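How to run a laundry demonstration at a robot open day

These notes come from the July open day at Lougher, where we had 19 visitors and one two-armed robot. They should suit any small lab planning the same thing.

1. Pick one job and keep to it. We chose moving clothes from a basket to a front-loading washing machine. Visitors know the job already, so you can spend your talking time on the arms.

2. Mark out where people stand before the doors open. We put tape on the floor well outside the reach of both arms and left one person at the stop button all day.

3. Put the basket on the floor directly in front of the machine, with a gripper on either side of it. Start with the fingers open. Bright clothes are easier for visitors to follow from the back.
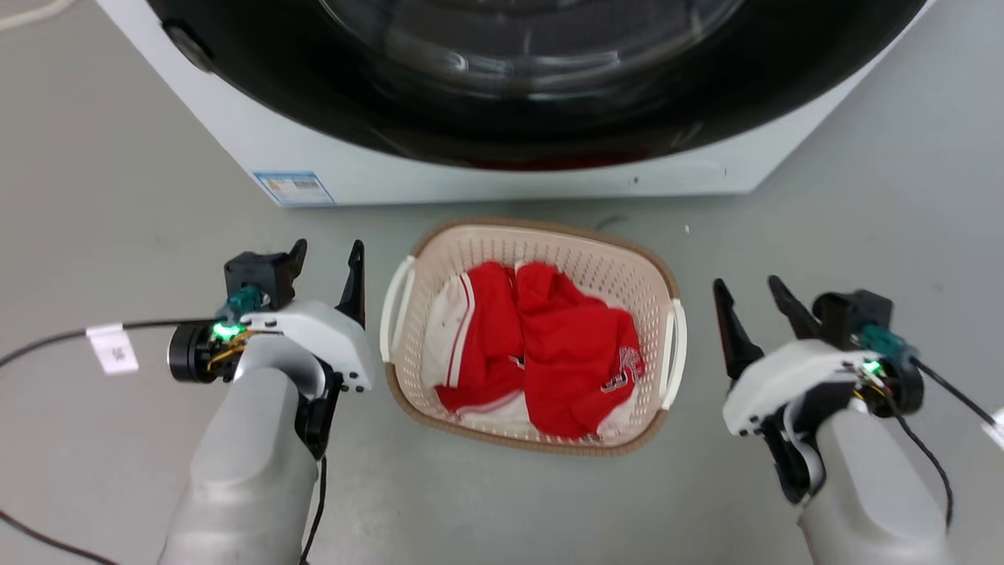 Chun-yin Yang wrote to us afterwards that a single large garment had given her team more trouble than a basket of small ones, and that she would now load two or three small things first and save the big one for last.

4. Run the arms slowly. Tell people beforehand that a grasp may fail, and let the robot try again before anyone steps in.

5. Allow 5 minutes between runs. Stop the arms, refill the basket, check that the cables can move freely and put the basket back on its marks.

6. Take questions at the end of each run, with the arms stopped. Florian Boyer has the sign-up sheet for the next open day at Daven.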